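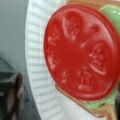 Play food is the one kind of toy in my house that gets treated like dishes, and I have come to think that's the right way to treat it. It gets carried around all day, it gets "tasted" by every child who comes through the door (and by a few of the grown-ups, who ought to know better), and it spends its off hours under the couch with the crumbs. Every so often somebody writes to ask me how I keep ours from turning gray and tacky, and I always start with the same piece, the tomato slice. It is smooth and shiny across most of its face, so you'd think one swipe would do it, but there's a raised rim that goes all the way around and shallow little seed pockets molded inside that, with tiny bumps for the seeds, and every bit of jam in the county will find its way in there sooner or later. If you can get a tomato slice clean, the lettuce and the bread will give you no trouble at all.

I raised my own two on hand-me-down play food and now I look after neighborhood children four mornings a week, so what follows is what has worked in my kitchen over a good many years. Take what suits you.

## Washing the hard plastic pieces

Fill the dishpan with warm water, the temperature you'd use for a baby's bath, and put in one small squirt of dish soap. One! I used to be generous with the soap and all it got me was a film that never quite rinsed away, and a film is what makes the pieces feel sticky the next week.

Drop everything in and go have your coffee. Ten minutes of soaking does more than any amount of scrubbing. Then take an old soft toothbrush and go around the rims and into the molded parts with little circles. For the seed pockets on a tomato, or the grooves on a waffle if you have one, I stand the brush up straight and sort of tap with it. A wooden toothpick will lift out anything that has dried hard, but please don't use a metal pick or the tip of a paring knife. The scratches don't show at first, and then in a month every one of them is a thin black line.

Rinse under the tap, both sides, and shake.

A word on the dishwasher. I know plenty of people run their play food through on the top rack in a mesh bag, and my friend Marilou Baluyot swears by it. I have tried it and lost a very nice fried egg, which came out shaped like a potato chip. Thin pieces are the trouble, anything leaf-shaped or slice-shaped. If you do want to try, skip the heated dry and leave the lettuce out of it.

## Drying, which takes longer than you think

Lay the pieces out on a folded towel, molded side down, so the water can run out of the low places. After an hour or so flip them over and leave them until supper. If you have hollow pieces (our pears are hollow, and so is the corn), shake each one next to your ear. When you hear water, find the seam or the little hole and set the piece so that spot is at the bottom, on a rack if you've got one, and give it the whole night. Hollow toys put away wet will grow black specks inside and there isn't any getting them out again. I've thrown away two pears and a lemon over this and felt bad about all three.

## Marker, crayon and the mysterious brown stuff

- **Crayon:** a dab of cooking oil on a paper towel, rub, then wash again to get the oil off.
- **Washable marker:** usually gone in the soak. If there's a shadow left behind, a paste of baking soda and water, rubbed gently with a fingertip.
- **Permanent marker:** a cotton swab with rubbing alcohol. Try the back of the piece first, as it can take the color off painted toys, and wash well afterward.
- **Sticker glue:** the same cooking oil, left on through one load of laundry.
- **Brown stuff:** I don't ask. Long soak, toothbrush, second soak.

Pale pieces show everything, and some pale plastics go a little yellow with age no matter what you do. I have read all sorts of tricks for whitening them in the sun and I've never had much luck. Ours yellowed and then faded too, so now I leave well enough alone.

## Paper plates for serving

We have a proper set of toy dishes and it hardly ever comes off the shelf. Plain white paper plates are what the children reach for. They're big enough to build a whole sandwich on, and there's no scramble over who got the pink one. A package of them lives in the bottom drawer, and one plate will last a child the better part of a week if it doesn't get rained on.

You can use the plates for cleanup, too. I draw around each piece with a crayon, so there's a plate for sandwich fillings and a plate for breakfast and so on, and the little ones love to fit the pieces back on their outlines. Digby Kerslake, who used to come to me in the mornings and is taller than I am now, would do it over and over until lunch and then ask to start again.

If you serve real snacks on the same kind of plate, and we do, please keep the two well apart. I write a big P (for pretend) on the underside of the toy ones. It has saved me from handing out crackers on a plate that had been under the couch.

## Storing it so it stays clean

For years I kept everything in a lidded tub, and I'm sorry to say the lid was the problem. Anything the least bit damp stayed damp, and when you opened it up the smell came to meet you. What I have now is a row of open plastic baskets with holes in the sides, the shallow kind. The children can see to the bottom without dumping, and the air gets through.

Sort it in whatever way a child would. I once spent a whole evening dividing things into food groups, and by the next noon it was all back in one heap. Then I asked the children how they'd do it, and they said "sandwich things," "cooking things" and "things for the baby." Those have been the three baskets ever since. Slices of bread go in with the tomato and the lettuce, because to a four-year-old that's where bread belongs.

Felt and wooden food need their own spot. Felt gets a spot wash with a damp cloth and dries flat. Wood gets wiped and never soaked, or the paint lifts and the grain comes up rough. If it's already rough, a few passes with fine sandpaper and a thin coat of plain mineral oil will bring it back nicely.

## How often

Once a week if you have a houseful, once a month if it's only your own. After a cold or a stomach bug, right away, and the baskets with it. I do the really big wash in June when I can put the dishpan on the back steps and let the children do the scrubbing, which they think is the best job there is (bring extra towels, and don't wear good shoes).

Check each piece over while it's in your hand. Anything cracked goes out, and so does anything small enough to worry you if there's a baby crawling about. Run your thumb around the rims and seams for sharp places. And if you find you're short a pickle at the end, look in the heat register before you blame the dog.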